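Tópico: Campanha do Pledalow, vale a pena apoiar?
Secção: Financiamento coletivo

ivar_isaksson
Março de 2021
Boas a todos. Estou a pensar apoiar o Pledalow, o forno dobrável para campismo. Já lá vão 1352 apoiantes e faltam 16 dias. Alguém conhece a equipa?

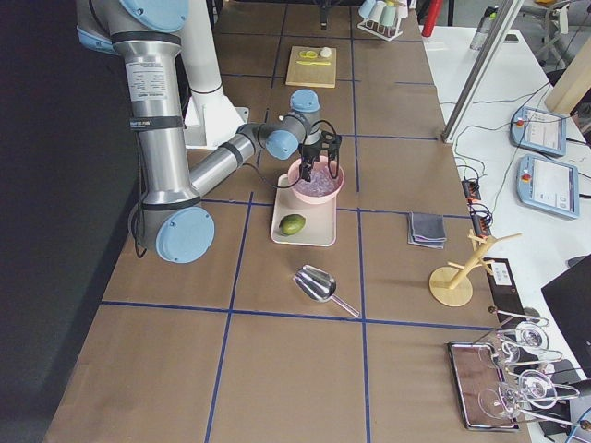
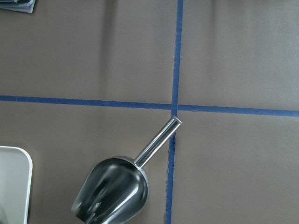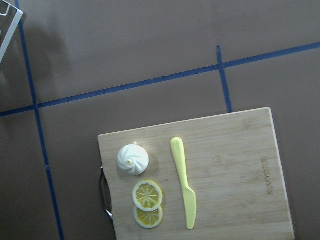 O escalão que me interessa custa 182 euros e inclui o forno e a bolsa de transporte. Por 254 juntam uma pedra para pão e um conjunto de utensílios, e é aí que hesito. Tábua de bambu já tenho, do género daquela com a pega curva de metal escuro, e chega-me bem para o campismo. O que me falta é saber se entregam a horas. Na página só dizem que a produção arranca depois do fecho.

oranuch_k
Apoiei a campanha anterior deles, o Skillovum. Chegou com quatro meses de atraso, mas chegou e funciona. Iam avisando por email.

makhubela
Quatro meses é muito. Para mim, quem falha o prazo uma vez não leva dinheiro adiantado outra vez. Espera que chegue às lojas.

oranuch_k
Nas lojas o Skillovum ficou bem mais caro. Cada um faz as suas contas.

linnea.ny
Vejam os portes antes de decidir. No Bråten, em janeiro, cobraram-me os portes à parte e só no fim. A página do Pledalow diz "a calcular", eu perguntava.

ivar_isaksson
Não tinha reparado nisso. Mandei mensagem à equipa.

makhubela
E pergunta também quem trata da garantia. Se for o fabricante e não eles, esquece.

ivar_isaksson
Responderam. Portes pagos no fecho, valor por país ainda sem tabela. Sobre a garantia não disseram nada. Vou pelo escalão mais baixo e cancelo se não houver tabela até ao fim.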